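Home and Household > Textbooks > Laundry and Linens

Chapter 3
Folding on the Bed

By the time you finish this chapter you should be able to:

fold a flat cloth on a soft surface and have it stay folded
find the true edge of a cloth that has landed in a heap
choose a fold to suit the shelf you own
clear the bed before somebody needs to sleep in it

Every book on laundry assumes a table. The table is large, waist high and has nothing on it. The authors of these books seem to live in houses where tables are kept bare all day in case of folding, and we wish them well. The rest of us have a kitchen table with the mail on it, a child's diorama, and one half of a bicycle brake. So the laundry goes to the bedroom, where the only big flat thing in the house is waiting, and it is a mattress.

The laundry course at Valton was taught on tables for years. Nabila Ezzat, who inherited it, sent her first class home with a survey and learned that the students folded beautifully on Tuesdays in the workroom and then went back to their own bedrooms and made heaps. She had the tables pushed to the wall and brought in beds. Enrollment did not rise, but the heaps got smaller, and most of what follows was worked out in that room.

A bed is a bad table with some good habits. It is wide. It is soft, so nothing slides off it the way a pillowcase will slide off varnish. It is also low, lumpy and already covered in cloth, and that last point causes more trouble than the other two put together. You are folding fabric on fabric. Whatever is underneath will try to join in.

3.1 The ground

We will call the covering you fold on "the ground." On most beds it is a sheet, sometimes with a blanket or a comforter pushed back toward the far side. Before anything else, pull the ground flat. It takes a few seconds and hardly anyone does it. A ridge in the sheet becomes a ridge in the towel, and you will spend the next minute smoothing the towel and wondering why it keeps rising to meet you.

Pull toward yourself first, then out to each side. Stop when the top of the bed looks like a bed. You are not in the army, and a few faint creases will do no harm. What you want gone are the rolls and standing folds, the kind you could lose a sock behind.

Bedding that has been pushed back should be pushed back all the way. A comforter left in the middle of the bed will creep. Mostafa Ouazzani, in the course notes that went around Valton for years in a green binder, called this "the tide," and advised students to settle it before they began, because no one has ever stopped in the middle of folding to deal with a comforter. They just work in less and less space until they are folding on one pillow.

3.2 Color and where to look

Choose the ground to suit the load, if you have a choice. A dark cloth on a pale sheet shows you its outline at a glance. A white towel on a white sheet shows you nothing, and has to be folded by feel, like bread dough. A small print is a help here. Where the sprigs stop, the cloth begins, and you can check an edge against the pattern without lifting it.

Deep red on cream sprigs is about as easy as it gets, even with the cloth bunched up. Learn on something like that and move on to the white towels once you have some confidence to lose.
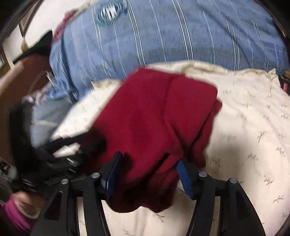
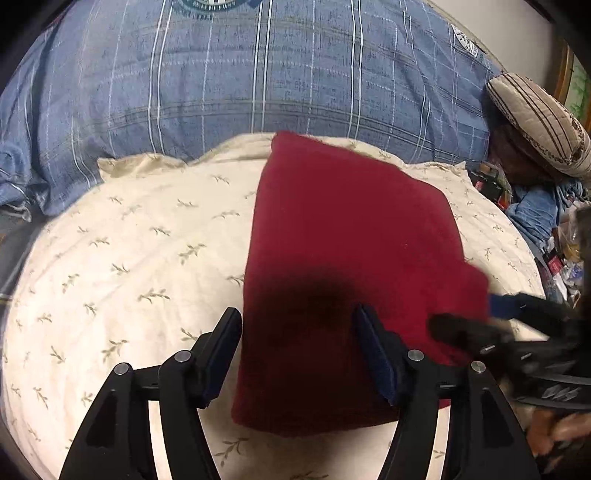

Should you smooth a cloth before folding it or after?

Smooth it before the first fold, and again lightly after each one. A wrinkle pressed into the first layer shows up in every layer above it, and by the end it can only be removed by opening the whole thing out and starting over.

3.3 Finding an edge

A cloth out of the basket has four edges and will show you two of them at most. The beginner grabs the nearest bit and shakes. This sometimes works, in the way that hitting a radio sometimes works. The better method is slower by one breath.

Look for a corner. If there is no corner, look for a hem, pinch it, and run your fingers along it until a corner turns up. Hold that corner. Now run the other hand along the short side to the next one. Lift both, let the rest hang, and lay the cloth down away from you so that the far edge lands first. Most of the wrinkles fall out on the way down. Any that are left can be stroked out with a flat hand, from the middle toward the edges.

If the cloth lands crooked, lift it and lay it down again. Do not tug at one corner. Tugging on a table moves the cloth. Tugging on a bed moves the cloth, the sheet and, if you are really annoyed, the mattress pad, and now section 3.1 has to be done over.

Thick cloths such as fleece and heavy towels are harder to read, for the edge of a thick cloth looks a great deal like a fold in one. Feel for the hem. A fold is rounded and gives under the thumb. A hem has stitching in it and does not.

3.4 Three folds and when to bother

The half fold. Bring one short side to the other. Do it again. You have a cloth a quarter of its first length, and for dishcloths, cleaning rags and anything the dog uses, you are done.

The third fold. Bring one long side in to a line a third of the way from the far side, then bring the far side over the top. Halve the result, and halve it again. Edges end up inside, which pleases visitors. It is the right fold for bath towels on open shelves, and the wrong one for a deep cupboard, where all that work faces the dark.

The Flastinov. A roll, with the last few inches tucked into a pocket made by a cuff at one end. It was taught at the Dimthorpe, a hotel with very small closets and 89 rooms, and it packs well. It is also slow, and it depends on a crisp cuff, which a mattress will do its best to prevent. We include it because students ask. Most of them roll two or three things, look at the rest of the basket, and go back to halves.

On a soft surface, press each fold with the forearm instead of the fingertips. Fingertips sink in and leave a row of dents. A forearm spreads the load and gives you a straight line. You will feel silly for a week.

3.5 How much of this there is

Sherif Ait Brahim kept a tally one year of everything his household folded, down to the napkins. There were five people in the house and the figure came to around 2225 pieces. He reported that the number itself did not bother him. What bothered him was that he had folded one particular green hand towel 89 times, had never liked it, and still put it back on the top of the pile.

His tally is useful for another reason. Nearly all of the folding was done in the evening, between supper and bed, with Sunday the worst. That means it was done by tired people against a deadline, on the very surface the deadline concerned. Anyone who has moved a heap of clean laundry from the bed to a chair at eleven at night, and from the chair to the bed at seven in the morning, has met this problem already. Some households run the same heap back and forth until it has all been worn.

Two rules cover most of it. Bring in only what you can fold in one go, and leave the rest in the basket, where it is at least contained. Then put each finished stack on the dresser or the floor by the door as soon as it is made. A stack left on the mattress will lean every time you put a knee down beside it, and it always leans toward the unfolded side.

Words to know

Ground: the sheet or cover you fold on.
Tide: bedding that moves back over the folding space while you work.
Cuff: a turned-back end used as a pocket in a rolled fold.
Standing fold: a ridge in the ground high enough to lift the cloth above it.

Before you read on

Fold one towel on a table and one on a bed, using the third fold both times. Leave them overnight. In the morning, compare the edges, and write down which towel you would rather be handed coming out of the shower. If you share a house, write down also which of the two has already been used by someone else.

Section 3.6 takes up fitted sheets. Have a cup of tea first.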